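Progress report to the Godoy Fund
Sock and small clothing project, second period
Prepared by Annunziata Santoro, project coordinator

We're a little past the halfway point of the grant and I have a lot of good news to share, so please forgive the length!

When we wrote to you last, the sorting room at Fitedis had one long table, a borrowed shelf and a mountain of bags. Socks were the part of every clothing donation that went wrong. Coats and sweaters got hung up and were gone by lunchtime, while socks went into a bin and stayed there, because nobody wants to dig through a bin for two that match. Your grant was meant to fix that, and I'm delighted with how it's going.

Since the start of the project we have sorted 3,946 single socks. Out of those we made up 1,151 pairs, which were banded and sent out to our three partner shelters and the school closet at Brakier. Our target for the whole grant was 1,000 pairs, so we've passed it with months to go (I may have cheered out loud when I added up the August sheet). The remaining singles are either still waiting for a partner or were too worn to give away, and those go to the textile recycler.

The biggest change has been working on a bare, light-colored tabletop. We used to sort on a patterned cloth and it was hopeless, especially with the grays. Now each sock gets laid out flat and smoothed from cuff to toe before anyone decides where it belongs. Thin heels show up right away, and so do the little differences you'd never catch in a pile: the length of the cuff, how wide the ribbing is, whether there's any color at the toe. 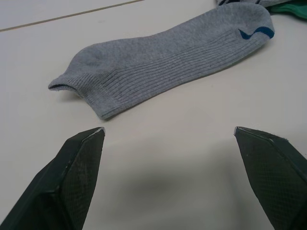

Grays are still our slowest group, and we've started splitting them into plain and marked before we try to match anything. Plain grays go by length first and then by knit. Marked grays go by the color of the stripe or band, and they pair up much faster. It sounds fussy on paper, but the evening crew tried it for two weeks and didn't want to go back. Black socks are next for the same treatment, though we'll need a better lamp at the far end of the room.

Washing is going well too. We moved to mesh bags, one per color group, and far fewer socks are disappearing between the laundry and the table. We bought 70 of the bags and have plenty to spare. The new drying racks came from Gralix and fit under the window with enough room left over for the cart.

Two things are behind schedule. The children's sizes haven't been started, mainly because we get so few in and they come all at once after school drives. The labels for the drawers also had to be redone when we changed the groups, and the second set isn't up yet. Neither one affects the budget.

For the next period we'd like to move the unspent label money over to the lamp and a second table in the same light color. I'll send the request form separately. We would also love to have you visit. Mornings before ten are the liveliest, and there's always a stack waiting to be matched if you feel like joining in.

Related items
Progress report, first period
Sorting guide for adult socks
Mesh bag washing instructions
Brakier school closet: what we need this fall
Budget change request form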